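Drisunero Tabletop Kit: README and data card

Maintained by Florence Ross. Last revised in September.

What you get

The Drisunero kit is a small arm, a printed sensor bracket, a pair of striped gripper fingers and a folder of recorded runs to practice on. I've had mine bolted down since spring and I still look forward to switching it on! The arm itself is made by Fladberg, the control software is Plivance, and the two talk to each other over one USB connection with very little fuss.

The recordings

The folder holds 405 runs of simple table work, mostly reaching, pushing and picking up flat things. Of those, 165 have notes typed in by hand (start, first contact, release). The rest have joint readings and video only. Flat sheets are the hard part of the set and my favorite part of it, as a thin edge gives the fingers so little to grab.

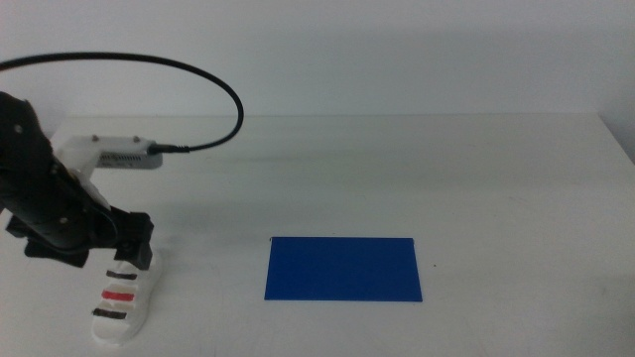

Can I use the recordings without buying the arm?
The folder is a separate free download, and the Plivance viewer plays every run on an ordinary laptop. You only need the arm to replay the motions or record your own.

Setting up

Clamp the base first, then plug in power, then USB. Run the homing script and keep your hands clear until the arm stops moving. The sensor bracket goes on with the small screws in the bag marked B. Leave plenty of slack in the cable, more than looks tidy, or the wrist will tug on it at full reach. Mine pulled out twice before I learned that.

Homing takes 32 seconds. If it goes much past that, check the base clamp.

Wear and spares

My first set of fingers lasted 3,000 grips before one began to slip on card. Sawatzky sells replacements singly, and the print files are in the "parts" folder if you'd like to make your own (I did, and they came out great).

Known problems

The notes in the earliest runs use "drop" and "release" for the same thing. Shiny sheets confuse the sensor under a bright lamp. Replay speed resets to full after a restart, so check it before you press go.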